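Workshop Tips: Simulated Drawer Tasks Without the Wasted Afternoons

Filed under: Software, Simulation, Two-Handed Work
Updated Jan 24, 2024

These notes cover the software side of a small household task: one hand opens or closes a drawer, the other holds an item that goes into it. They assume a working simulator, a robot model with two hands, and a planner that accepts joint limits and collision shapes. We use Troken for planning and Pfister for logging. Most of the tips carry over to other tools.

Set up the drawer joint first

Model the drawer as a sliding joint with a hard stop at each end. Set the friction before tuning any controller. A drawer with no friction coasts after the hand lets go, and a policy trained on it learns to flick. Ours is set so that the drawer stops within 8 mm of where the hand releases it.

Check the sign of the joint axis. If positive travel means "closed" in the model file and "open" in the task code, the success check passes on the first step of every run. Print the joint value at both stops and write the two numbers in the task header.

Keep the collision shape of the handle separate from the drawer front. A single merged box fills the gap behind the bar, and fingers can then never hook it. Two short posts and a bar are enough. The drawer cavity needs five thin boxes, one for each side and one for the bottom. A convex hull around the whole drawer seals the top, and items placed inside will sit on an invisible lid.

Grasp poses for bar handles

A wide flat bar tolerates sideways error well and height error badly. Sample grasp poses along the length of the bar and keep the height fixed. We sample 25 poses, drop those that put the wrist through the cabinet, and rank the rest by distance from joint limits.

Open the hand well before contact. The approach should start with the fingers and thumb already spread wider than the bar is thick, with a margin for tracking error. Opening during the approach saves a fraction of a second and causes most of the knocked drawers in our logs.

For closing, skip the grasp. Push the drawer front with the backs of the fingers. The controller needs a force limit and a stop condition on joint velocity, nothing more.

Planning for two hands

Plan the hand with the tighter constraint first. In this task that is usually the drawer hand, as its path is set by the slide. Then plan the carrying hand against the swept volume of the first. Planning both as one large problem works, but the time per query in Troken went up by a factor of 15 on our machine, and the paths were no shorter.

Attach the held item to the hand in the collision model as soon as the grasp is confirmed. If this step is missed, the planner routes the hand clear of the table and drags the item across it. Detach it only after release and a short wait.

Give the carrying hand a parking pose above the table. It should be high enough that the lowest point of the item clears the surface, and far enough to the side that it stays out of the line between the head camera and the drawer. Store the pose relative to the table. A pose stored relative to the robot base fails the first time the table height is changed.

Perception

Dark drawer interiors give poor depth, in simulation as well as on hardware if the renderer models sensor noise. Estimate drawer travel from the front face or the handle and leave the interior out of it. Mask the interior before fitting planes.

Metal handles show bright streaks that move with the viewpoint. Randomize the light direction early in training. If the detector was trained under one fixed light, it may be locking on to the highlight. To test this, rotate the light and hold everything else still. The estimate should not shift.

A plain white table has few features for tracking. Use the cabinet edges and the line where the table ends. Do not place printed markers in the training set unless they will also be on the real table.

Logging and replay

Record joint targets and measured joint values in separate channels. A replay built from targets alone will look correct and fail at contact. Record the random seed, the physics step and the version of every model file. Of the 2,579 runs in our June set, almost all of the ones we could not replay were missing the model version.

Save the full state at each phase change: approach, contact, pull, place, release. Debugging from the start of contact is much faster than debugging from reset. Pfister can do this with a trigger on the phase variable. In Damarum the trigger must be written by hand as a callback.

Name the phases the same way in the controller, the log and the viewer. The Ernico viewer truncates long names, so keep them to one word.

Before starting a long batch

Run one episode at half speed with collision shapes shown. Step through the approach and look at the clearance between thumb and handle. Check that contact forces read zero while the drawer hand is still in free space. Confirm that the item stays fixed relative to the palm through the carry. Then turn the overlay off, restore normal speed, and save one still from the approach phase with the run settings. 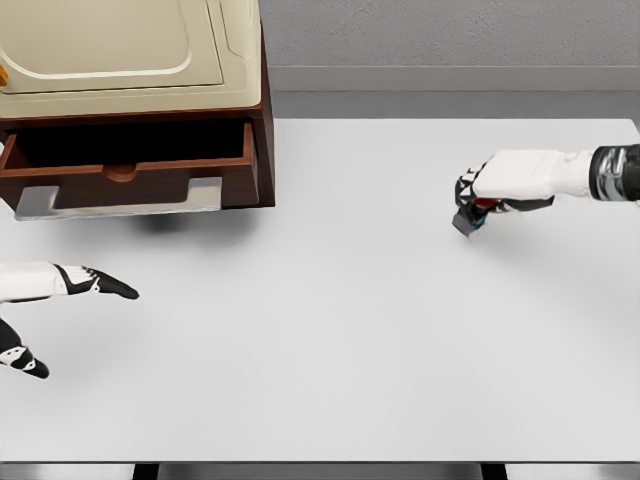
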